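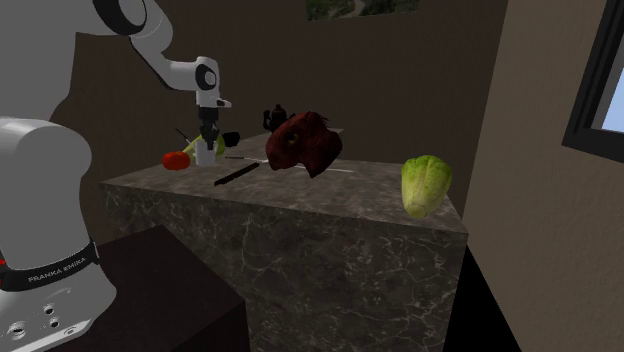
When Tumelo Venter took over the lease at Ulholm, the hedges had not been cut for so long that he found a whole gate inside one of them. "I hung my coat on it for the first winter," he says, pouring tea and pushing the biscuits across the table. "It seemed a shame to move it."

He and his business partner, Sizwe Potgieter, keep 855 ewes on the hill above Plikthorpe, and they rent every acre. Their lease has five years left to run, and that has been on both men's minds since August, when the estate was sold to a land company called Stesum.

"They've been perfectly polite," says Potgieter, who grew up on a dairy farm and still wakes at half past four whether he needs to or not. "But you can't plant an orchard on polite. You want to know you'll be there to pick the apples."

Venter would like a longer term, and he'd like the old Joubert barn included in it, because at lambing time they are carrying feed across two fields in the dark. He has written to Stesum six times – he keeps the copies in a biscuit tin – and has been promised a meeting in the new year.

"My wife says I should ask for the barn first and the years second," he says. "Sizwe says the other way round. We've argued it up and down that hill."

Potgieter laughs at this and goes to see to the dog. He has 13 ewes in the bottom paddock that he isn't happy with, and the light is going.

8 comments | Share

Contact us | Copyright | Back to top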